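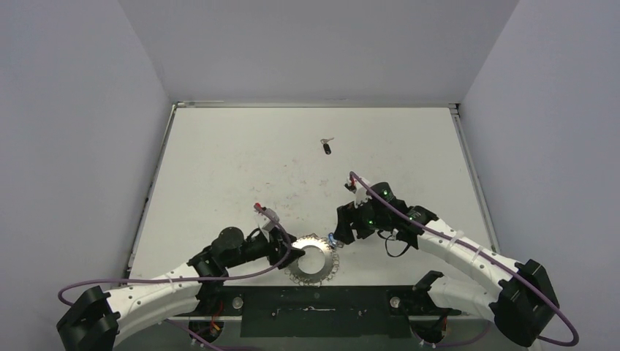 **Ticket: label printer drops off network, Liyanage warehouse**
Status: monitoring
Priority: 2

**Reported**
Flitex label printer at the packing bench goes offline several times per shift. Jobs stay in the queue and print all at once when it reconnects. Started in July after the switch replacement.

**Checked**
- Printer firmware is current. Self-test page prints clean.
- Swapped patch cable. No change.
- Moved to port 17. Dropped again after 18 minutes.
- Ping from the Gimness print server is steady until the drop, then times out completely.
- Switch log shows the port going down and up — no errors before it.

**Finding**
Energy saving was enabled on all ports of the new switch. The printer's network card sleeps on idle and does not wake reliably with this setting on. The lease table also had a second device on the printer's old address.

**Changes**
1. Energy saving disabled on port 17.
2. Printer given a reserved address outside the DHCP pool.
3. Queue timeout in Trekular raised to 4000 ms.
4. Stale jobs cleared, spooler restarted at 2:40 p.m.

**Open**
Leave the ticket open for 7 days. If it drops again, attach the switch log and do not power cycle the printer first.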